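A visit to the Lunde paper mill, Rerombridge
October 11, 2019

Our local history group has been trying to get into the Lunde mill since the spring. In August we were finally offered a place on one of the open days, and 14 of us went. The mill stands by the weir at the bottom of Rerombridge, five minutes' walk from the station, and visitors come in by the old rag door on the river side.

Jonas Kälin met us in the yard. He has run the finishing end for nine years and he took the first half of the tour. We began in the stock room, where cotton and wood pulp are broken up in water and beaten. The beating is what gives a sheet most of its strength, and a few minutes more or less will change how it takes ink. It is loud in there and we were given ear plugs at the door. Anyone with a hearing aid should ask for the headset instead.

From there we went along the gallery above the machine itself. It was put in after the flood and replaced two smaller ones, and it runs slowly by modern standards. Jonas explained that a slow machine suits short orders, and most of the mill's work is now short orders for printers and bookbinders. The Clasik range is the smooth white they are best known for. Plustar is a heavier sheet, sold mainly for maps and certificates.

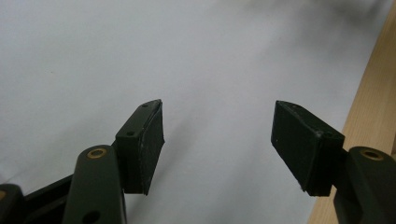
Dark grips against a pale surface.

The second half was with Aravind Reddy, who looks after testing and samples. He handed round sheets of different weights and asked us to put them in order by feel. Most of us got the two ends right and the middle wrong. He then showed us how to find the grain by tearing a strip each way – it tears straight along the grain and wanders across it. I have been folding cards the wrong way for years.

He also talked about whiteness. Two sheets that look the same under the lamps can look quite different by a window, so samples are always checked in both places before an order goes out.

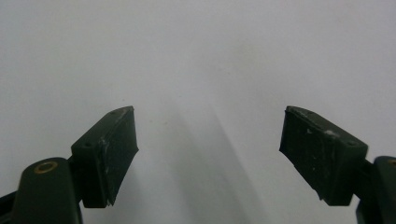
The sample store and the shop

The store keeps one sheet from every making, filed by date in flat drawers. There are 1,392 entries in the current register, and the older registers have gone to the county record office. We were allowed to look through the drawers from the 1960s, which include a run of pale blue writing paper that several of our members remembered from school.

A standard pack in the shop has 206 sheets, an odd number that goes back to an old way of allowing for spoiled ones.

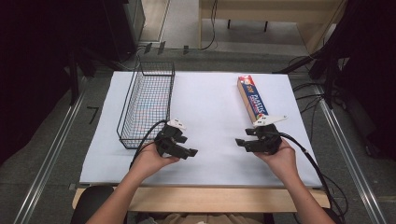
I bought a pack of the Clasik and a bag of offcuts. The offcuts are good value if you only want paper for labels or small drawings, but the bags are sealed and you take what comes. Cards are accepted.

Tea was in the canteen and was included in the ticket. The gallery stairs are steep and there is no lift, though the stock room, store and shop are all on the level. The mill hopes to run more open days next year, and bookings go through the office.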